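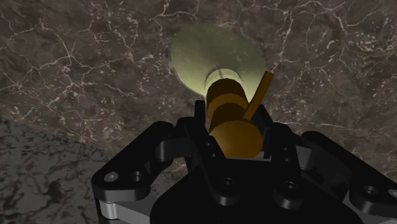 Sutero Teleoperation Recorder: Frequently Asked Questions

These answers cover demonstration recording in simulation and on hardware. Installation, licensing and cluster setup have their own pages.

General

What counts as a demonstration?

One continuous recording of an operator completing one task, from the reset pose to the stop signal. Each recording holds joint positions, gripper opening, operator commands and every enabled camera stream. A recording with a pause in it is still one demonstration, provided the session was not reset.

Do I need a physical arm?

No. The simulated arm accepts the same commands as the hardware driver and writes the same file layout. Many groups record their first set entirely in simulation and move to hardware once the task definition has stopped changing.

Which input devices are supported?

Six-axis desktop controllers, tracked hand controllers, and a leader arm connected over USB. Keyboard control works for testing a task, but the motion it produces is stepped and the default filter will flag it.

Can I guide the arm by hand instead?

Yes, on hardware with joint torque sensing. Switch the arm to compliant mode and enable "kinesthetic" in the session file. The operator's hands and forearms will appear in the external cameras. If the policy takes images as input, record the trajectory by hand first, then play it back with the operator clear of the workspace and keep the playback recording.

Recording

How many demonstrations do I need for one task?

Start with 100 for a single grasp with small changes in object position. Tasks with several stages, or with an object that can be held more than one way, need more. Train on what you have before recording a second batch; the failures will tell you which starting positions are missing.

What is the difference between Allard and Darkness?

They are scene packs. Allard has fixed lighting and a small number of surface materials. Darkness uses the same objects and the same reset positions under reduced light, with the wrist camera exposure left unlocked. Record in Allard first. Darkness is intended for evaluation, although nothing prevents you from recording in it.

Why do the tabletops change between episodes?

Surface randomization is on by default. Stone, wood and plain materials are swapped at reset, and two materials can meet in the same workspace. The physical properties of the surface stay the same. To turn this off, set surface_random to false.

Should the object be visible in the wrist camera at the moment of grasp?

Yes, as much of it as the fingers allow. If the gripper body hides the contact area, adjust the camera pitch in the mount file before recording. Changing the pitch halfway through a set makes the two halves inconsistent, and the merge tool will refuse them unless you pass the override.

My operator closes the gripper too early. Can I edit that out?

You can trim the beginning and end of a recording. You cannot cut from the middle. Discard the episode and record it again. If early closing happens often, lower the close speed or turn on the two-press option, which ignores the first press of the close button and acts on the second.

Where on a handled object should the operator grasp?

Pick one region and write it down in the task note. For objects with a cylindrical handle, approach so that the fingers come down on opposite sides and the handle is centered between the pads before closing. An off-center close drags the object sideways, and the policy will learn the drag along with the grasp. Projecting parts near the handle should be kept out from between the pads.

Does operator speed matter?

Consistency matters more than speed. Long hesitations leave many nearly identical frames with no motion, and policies trained on them tend to stall in the same place. The filter removes stationary stretches at the start and end only.

Errors

What does error 714 mean?

The command stream and the camera stream drifted apart by more than the allowed limit. The episode is kept but marked invalid. The usual cause is a controller plugged into a shared USB hub. Move it to its own port and restart the recorder. If the error appears in simulation, lower the render resolution.

The simulated fingers pass into the object. Is the episode usable?

Slight overlap at contact is normal with the soft contact model. If the overlap continues while the object is being lifted, check the collision mesh. Objects imported before the February release may carry a simplified hull that does not match the visible shape. Re-import them and record again.

The preview runs smoothly but the saved video skips frames. Why?

The preview is drawn separately from the saved stream. Skipped frames in the file mean the disk could not keep up. Write to a local drive and copy afterward.

Files and export

Can I mix simulated and hardware recordings?

Yes. Each episode has a source field, and the loader can weight the two sources separately. Check that the gripper opening uses the same units in both; older hardware drivers report it as a value from 0 to 100, while the simulator reports meters.

Does the export work with the Voß loader?

Yes, through the flat export option. Camera calibration is written as a separate file next to the episodes. Task notes are not exported.

Are failed attempts worth keeping?

Keep them, labeled as failures. They are left out of training sets by default and can be included for a success classifier. Do not relabel a failure as a success after trimming it.

How do I delete a whole session?

Close the recorder, then use the session list in the admin panel. Deleting the folder directly leaves its entries in the index, and the next merge will report missing files.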